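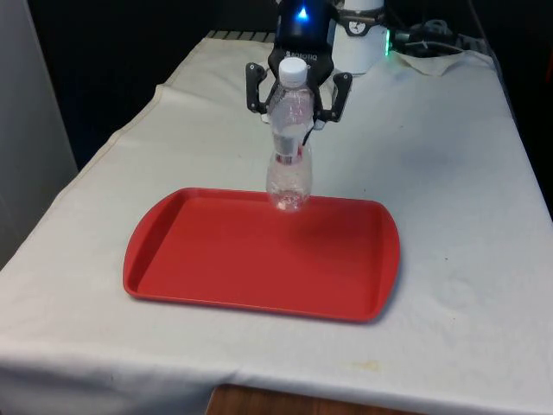 Home | Newsletter | Cell Notes | Training | Archive | Contact

CELL NOTES: pick and place rules, the short version
May 20, 2022

Quick one this month, the long write-up is stuck in review and I have a train to catch. The handling rules got revised after the November audit and a lot of you are still working off the old sheet. Old sheet goes in the recycling. New one is 7 pages, down from 18, and most of what got cut was stuff we said twice.

What changed:

Start position gets written down before the run. Object, which way it faces, where the target is. If it's on its side, write that. "As usual" is not an entry. We had 454 logged runs at the Testar site and a good chunk couldn't be compared to anything, all because of "as usual".

Grip force is set per object, not per shift. Thin plastic gets its own number. Don't borrow the setting from the last job even if it seemed fine.

Speed limit near the surface. Slow down for the last 30 millimeters going down, every time — also when you're in a hurry, also when Iwasaki is visiting.

Nothing on the table goes unlisted. Cables at the back count, loose cloth counts. Walk round it, write it down, then clear whatever can be cleared.

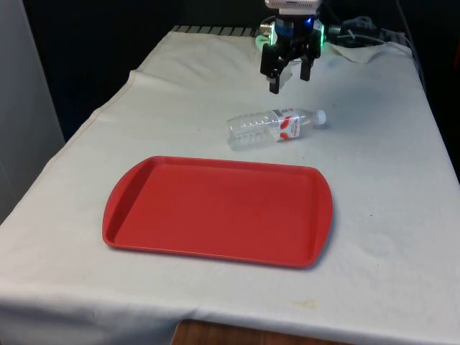
Do I have to stop the cell if an object isn't where the start sheet says it should be?
Stop it, log the position you found, and don't reach in until the arm is in its safe state. Moving the object back by hand with the arm live is the one thing that gets a run thrown out and you sent to retraining.

Next bit. Release. Marisol Quintanilla rewrote this section and it is much better than mine was. An object isn't "placed" until its base is supported and the fingers are clear of it. Hovering is not placed. Touching is not placed. Log the release height if your software gives it to you, Gilex controllers do, the older Anari ones need the add-on (ask me, I have the installer somewhere).

Bottles specifically: check the cap before you start, and write down the fill level, even if its zero. An empty one and a full one are two different objects under the new rules and they get two different lines in the log.

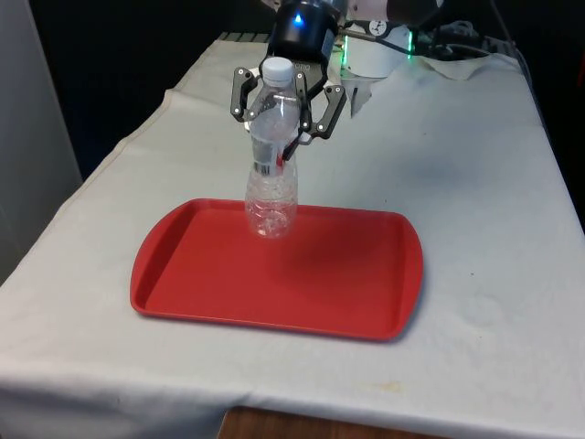 Bottle held upright over the tray, still in the grip. Logged as "held" under the new rules.

Surfaces. Cloth is still allowed, but note wrinkles and stains that the camera might pick up, and don't swap the cloth halfway thru a set. Same with trays. One color per set.

Sign-off is now one name, the person at the stop button. Not the whole team. If you hand over mid-set, close the sheet and open a new one.

Questions to the usual adress before the end of the month, after that I'm locking the document. Printed copies are in the rack by the Gilex bench. Take one, leave the binder.

14 shares | 3 comments

Contact the editors | Unsubscribe | © 2022 Cell Notes | Back to top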